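# Metallspinde reinigen, sortieren und neu vergeben

Einmal im Jahr, bei uns meist im August, werden die Spinde im Umkleideraum komplett geleert, gereinigt und neu vergeben. Die Anleitung gilt für normale Stahlblechspinde mit Lüftungsschlitzen und Vorhängeschloss. Für Holzschränke oder Spinde mit Zahlenschloss im Türblatt passt sie nur teilweise.

## Was gebraucht wird

- zwei Eimer, einer für Reinigungslösung, einer für klares Wasser
- Mikrofasertücher und ein alter Flachpinsel
- Staubsauger mit Fugendüse
- Neutralreiniger (wir nehmen den von Sirklow, 60 ml auf einen Eimer)
- Silikonspray oder etwas Nähmaschinenöl
- Schlüsselanhänger zum Beschriften
- Spindliste, ausgedruckt

Scheuermilch und die raue Seite vom Schwamm bleiben im Schrank. Beides hinterlässt auf lackiertem Blech matte Stellen, an denen sich der Schmutz später noch besser hält.

## Leeren und Schlösser abnehmen

Der Aushang mit dem Räumungstermin sollte zwei Wochen vorher hängen. Was am Stichtag noch im Spind liegt, kommt in einen Beutel mit der Spindnummer und wird an der Anmeldung aufbewahrt.

Danach alle Schlösser abnehmen. Jedes Schloss bekommt sofort den Anhänger mit seiner Nummer und bleibt mit seinem Schlüssel zusammen. Wer die Schlösser erst in eine Kiste wirft und später sortiert, probiert hinterher jeden Schlüssel einzeln durch. Yufang Ren hat dafür bei uns ein Brett mit Haken gebaut, eine Klarsichttüte pro Schloss reicht auch.
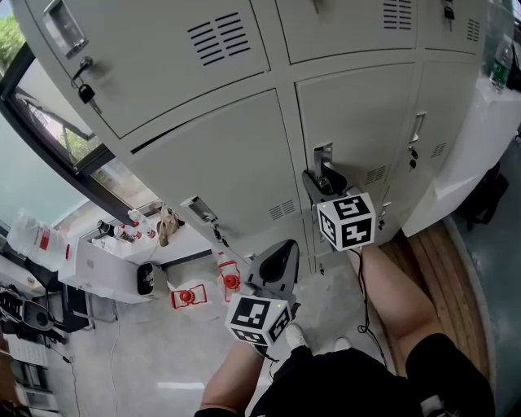 Beim Öffnen fängt man links oben an und arbeitet sich Reihe für Reihe nach unten, damit der Staub nicht auf bereits gewischte Türen fällt. Den Griff ganz umfassen und die Tür gerade aufziehen, nicht an der Blechkante. Hängt unter dem Griff noch ein kleines schwarzes Vorhängeschloss mit steckendem Schlüssel wie an der Tür links oben, wird es zuerst abgenommen und beschriftet. Klemmt eine Tür, leicht gegen das Blatt drücken und den Griff dabei noch einmal betätigen. Mit Gewalt verbiegt sich nur das Schließblech.

## Innen reinigen

Erst trocken, dann feucht. Mit der Fugendüse den Boden und die hinteren Ecken aussaugen, anschließend Decke, Seitenwände und Boden auswischen, in dieser Reihenfolge. Mit klarem Wasser nachwischen und trockenreiben. Kleberreste von alten Namensschildern weicht man mit einem Tropfen Speiseöl ein, wartet zehn Minuten und reibt sie dann mit dem Tuch ab. Das Öl muss danach mit Reiniger wieder runter, sonst hält das neue Schild nicht.

Die Türen bleiben mindestens zwei Stunden offen. Bei schwülem Wetter lieber über Nacht.

## Lüftungsschlitze

Die Schlitze setzen sich mit Flusen zu, vor allem von Handtüchern. Den Pinsel trocken quer durch jeden Schlitz ziehen und den Sauger von der anderen Seite dagegenhalten. Erst dann feucht nachwischen. Nasse Flusen kleben im Blech fest und lassen sich nur noch mit einem Holzstäbchen herausholen.

Keine Aufkleber über die Schlitze kleben, auch keine kleinen.

## Griffe und Scharniere

Griffmulden mit einem feuchten Tuch um den Finger auswischen. An die Scharniere kommt ein kurzer Sprühstoß Silikonspray, dann die Tür ein paarmal bewegen und überschüssiges Spray abtupfen. Wackelt ein Griff, sitzt die Mutter innen meist locker. Ersatzgriffe bestellen wir bei Benítez, Artikel 722. Lieferzeit bis zu drei Wochen, also früh genug prüfen.

## Neu vergeben

Die Liste hat drei Spalten: Spindnummer, Name, Schlüssel ausgegeben. Mehr wurde in der Praxis nie ausgefüllt. Untere Fächer gehen zuerst an alle, die schwere Taschen mitbringen oder nicht gut nach oben greifen können. Den Ersatzschlüssel verwahrt Florencia Núñez im Schlüsselkasten im Büro.

Jeder neue Nutzer schließt einmal im Beisein der ausgebenden Person auf und wieder zu. Hakt das Schloss, wird es gleich getauscht.

Freie Spinde bleiben unverschlossen, der Schlüssel kommt in den Kasten und nicht ins Schloss.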